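Dekutia Player Guide
Section 5: Setting up the loot filter and drop alerts

Last changed September 3, 2026. Covers the desktop client. Mobile has its own page, half of this wont apply there.

Before you start

You need a character past the Travberg ferry. The filter menu is greyed out until then. Bank characters can't use it at all, even if the main account has it unlocked.

Log out of any boss room first. Settings changed inside an instance don't save. Lost a whole filter that way in May, had to retype it.

Turning the filter on

1. Open Settings, then Interface, then Ground Items.
2. Tick Use custom filter. The default list disappears. Normal.
3. Pick a slot. There are 5. Slot one is shared across every character on the account, the others are per character.
4. Name the slot. Short names only -- long ones overlap the minimap button.
5. Hit Apply. Closing the window with the X throws everything away, no warning.

Note: if Apply stays grey you have a blank line somewhere in the list. Scroll to the bottom, delete it.

Setting a value floor

The floor hides anything worth less than the number you enter. Goes by market price, not shop price.

1. In your slot, click Value.
2. Enter a number. 300 is good for early areas. Raise it to 1,000 once you're farming Pestcombe, otherwise the ground is solid text.
3. Choose Hide or Shrink. Shrink keeps the label in small type, still clickable.
4. Stackable items: tick Count whole stack. Without it the game prices one arrow at a time and hides the lot.

Caution: quest items with no market price count as zero. Tick Always show quest items BEFORE you set a floor. The Koster letters despawn and you have to redo the whole dungeon wing for another set.
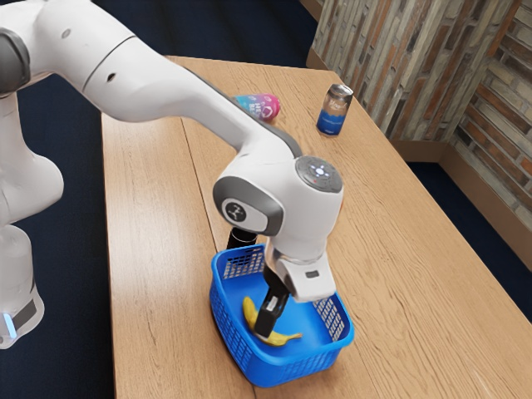 Fig. 5-1. Arm over the blue basket.

Adding items by name

The floor does most of the work. Names are for exceptions.

1. Click Add rule.
2. Type the item name. Not case sensitive. Spelling matters though.
3. Use a star for anything that follows. So "rune*" catches every item starting with rune. A star at the front works too but it's slow on old machines.
4. Set Show, Shrink or Hide.
5. Drag the rule where you want it. Top rule wins.

Order is where people get stuck. If "Hide *bones" sits above "Show ancient bones", you never see ancient bones. Put the narrow rule first, wide rule under it.

Limit is 20 name rules per slot. Hit the limit? Merge a few with stars. Rules that match nothing still count, so clear out old event items now and then.

Drop alerts

Alerts are seperate from the filter. A hidden item can still set off an alert, and a shown item won't unless you ask for it.

1. Settings, Interface, Alerts.
2. Choose a trigger: Value, Name, or First time. First time fires once per item per character and logs it in your collection book.
3. Choose what happens. Sound, beam, chat line, or any mix.
4. Beam color: click the swatch. Avoid pale yellow in the Travberg desert, can't see it against the sand.
5. Press Test. A fake beam appears at your feet for a few seconds.

Test beam doesn't appear -- check effects quality. On Minimum, beams are switched off and the game doesn't tell you. Set it to Low or higher.

No sound? Alerts run on the Interface volume slider. Music and Effects sliders do nothing for them.

Note: in a group, alerts only fire for drops you can pick up. Someone else's drop stays quiet until it goes public.
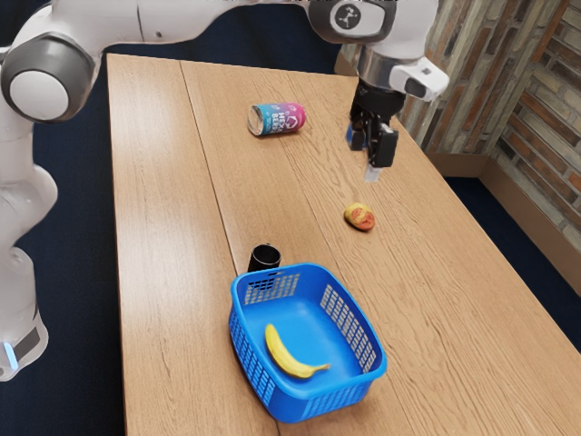

Fig. 5-2. Table with can, fruit, black cup and blue basket.

Sharing a filter

1. Open the slot, click Export. The code goes to your clipboard.
2. Paste it in chat, a forum post, wherever. It's one long line. Don't let the forum wrap it.
3. The other person picks an empty slot, clicks Import, pastes, then Apply.

Caution: Import overwrites the slot without asking. Export your own first and keep it in a text file.

Codes carry name rules, the value floor and order. They don't carry beam colors or sounds, set those by hand again.

Frans Van den Broek keeps a starter code pinned on the guild board. Good base for melee. Archers will want to add arrows and feathers back in, he hides both.

Switching slots while playing

Bind a key under Controls, Filters, Next slot. It cycles in order and skips empty ones. Three second cooldown. Items already on the ground redraw right away, alerts do not re-fire.

Hold the Reveal key (Left Alt by default) to show everything for as long as you hold it. Do this before leaving a boss room. Seriously, every time.

Problems

Filter resets at login: cloud settings are overwriting the local ones. Settings, Account, set Sync to Upload, log out once, then put it back on Automatic.

Labels flicker: two rules for the same item with different sizes. Delete one.

Everything is hidden: value floor has an extra zero, or a lone star set to Hide is at the top of the list. Check the floor first.

Prices look wrong: they refresh once a day at server reset. New items have no price until the first refresh, so add them by name.

Import says "bad code": usually a space on the end. Paste into a plain text editor, trim it, copy again.

Next: Section 6, Bank tabs and placeholders.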